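The pilgrim house at Wirkura held its open day on 6 September 2024, and we stopped there on our way down to the coast. The house sits beside the old chapel, two hours on foot from Bulus, and has taken in walkers since the year 2000.

The gate opened at ten. Most visitors had come up by car from Ansah, but a fair number were walking the route and had their packs with them. We left ours in the porch and joined the first tour.

The chapel came first. It is small and plain, with a stone floor and one side altar. The door on the north side is opened only in a jubilee year, so we saw it from the inside, bolted. The guide explained how pilgrims used to leave a pebble from home on the sill, and a few still do.

From there we went through to the dormitories. There are 2, both upstairs, with bunks and a shelf for each bed. Showers are on the ground floor. Walkers pay what they can, and a stamp for the pilgrim passport is free. The register is kept on a desk in the hall - 337 names so far this year, with May the busiest month.

Lunch was soup and bread in the yard. After that there was a talk on the stretch between Wirkura and Fusum, where the path has been moved away from the main road. The new part is longer and has one steep climb, but it passes a spring.
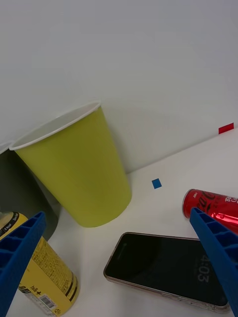
The old markers are still up in places, so follow the blue ones after the bridge. There is no shop before Fusum.

Mass was at five, followed by the blessing for those setting out. We stayed the night and left at half past six. The house is open from Easter until the end of October, and beds can't be booked.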